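Bread dough keeps spreading flat instead of rising up. What am I doing wrong?

Posted in Baking and Bread
Asked by Li-hua Wu
July 22, 2022

I have been baking the same plain white loaf since the winter and it used to come out fine. For the past few weeks the dough spreads sideways on the tray and I end up with something closer to a thick flatbread. The taste is okay. The crumb is tight at the bottom and there are a couple of big holes right under the crust.

What I do: 500 grams of bread flour, 350 grams of water, 10 grams of salt, a packet of instant yeast. I mix by hand, knead for ten minutes, cover the bowl with a plate and leave it on the counter until I get back from picking up my son. Then I shape it into a round, put it on a tray, leave it again for an hour and bake it at 425. No pan, no basket.

The only thing I changed is the flour. The store stopped carrying the one I liked and I switched to Trement, the one in the paper sack. The yeast is from the same box as before and it's in date. The kitchen is a lot warmer than it was when I started, and we don't have air conditioning on that side of the apartment.

I read one page that said to use less water and another that said to knead for 20 minutes. I don't have a mixer so I would like to avoid the second one if I can. Is it the flour?

3 answers

Tin-yau Tam

Too much water. Use less. Also get a loaf pan, then it can't spread.

Hok-lam Shek

I don't think it is mainly the flour, although it may be part of it. You are at 70 percent water, and a round loaf can hold its shape at that if everything else is right. The line in your post that stands out to me is "until I get back from picking up my son." How long is that? In a cool kitchen in winter, three hours on the counter is fine for a packet of yeast. In a hot kitchen in July it is far too long. The dough goes past its best, the gluten gets weak, and when you shape it there is nothing left to hold it up. Big holes under the crust and a tight bottom can go along with that, and so can loose shaping.

Try this before you change the recipe.

Use cold water, straight from the fridge. Warm water on a warm day gives the yeast a big head start.

Cut the yeast. A packet is 7 grams. Use 3 grams and see how the timing works out. If you don't have a scale that reads small amounts, a level teaspoon is close enough.

Go by the size of the dough and ignore the clock. You want it to roughly double. It is hard to judge this in a wide bowl, where the dough grows outward and looks the same for a long time. A straight-sided container with a piece of tape at the starting level is much easier to read. Any tall food tub works.

If you have to leave the house, put the dough in the fridge and take it out when you come back. It will keep going slowly. You can even leave it there overnight, and a cold dough is easier to shape anyway.

Then shape it twice. Make a loose round, leave it on the counter for 15 minutes, and then shape it again, pulling it toward you so that the skin gets tight. If you only shape it once the surface is slack and it will relax into a puddle on the tray. Flour your hands, but keep most of the counter bare so the dough has something to grip.

For the last rise, don't leave it on the open tray. Put it in a bowl lined with a floured dish towel, seam side up, and turn it out onto the tray right before it goes in the oven. You don't need to buy a proofing basket. I used a mixing bowl for years. Something that slopes in toward the base is good, and it should be small enough that the dough comes at least halfway up. A bowl that is too wide gives you a flat loaf again, so it matters more than people think.

The first two are the same color bowl from above, so you can see the flat base and the sloping sides.
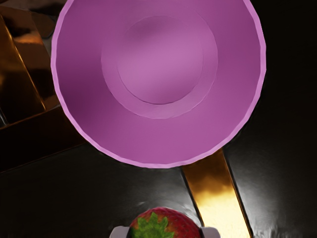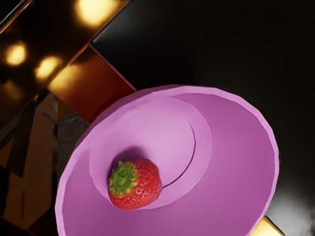
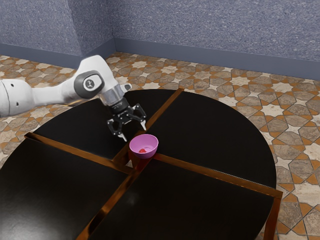 Rub the towel well with flour, more than seems right. Rice flour is better if you have it because it doesn't soak in. The first time I did this I used a light dusting of plain flour and had to peel the towel off the loaf a half inch at a time. Cotton or linen without any fluff is what you want. Terry cloth will ruin the loaf and the towel.

For the last rise in the bowl, start checking at 30 minutes in this weather. Press a floured finger into the dough. If the dent springs back at once, it needs longer. If it comes back slowly and not all the way, bake it. If it stays there, you have waited too long, and you should get it into the oven right away and shorten the time next round.

About the kneading: ten minutes by hand is enough. I wouldn't do 20.

If you do all of that and it still spreads, then drop the water to 325 grams. I haven't used Trement, but check the protein on the side of the sack. If it comes to under 11 percent, it will not take as much water as a stronger flour and you should go down to 325 from the start.

I-hsuan Wei

Agree with the above about the heat. I had the same problem last summer and it went away when I started mixing with ice water.

One more thing to check is the oven. Mine was reading 425 and was a good bit cooler inside, which I only found out with a cheap oven thermometer. If the oven isn't hot enough, the loaf has time to spread before the crust sets. Leave the tray in while it heats so the bottom of the dough hits hot metal — turn the dough out onto parchment and slide the whole thing across.

I would skip the loaf pan unless you want sandwich bread. It will hide the spreading but the dough will still be overproofed.

Comment from Li-hua Wu

Thank you. It is usually close to four hours before I get back, so that is probably it. The sack says 10.5 percent. I will try the fridge and 325 grams of water and see how the next one does. Does the dough need to warm up before I shape it?

Comment from Hok-lam Shek

No, shape it cold. Give it longer in the bowl afterward.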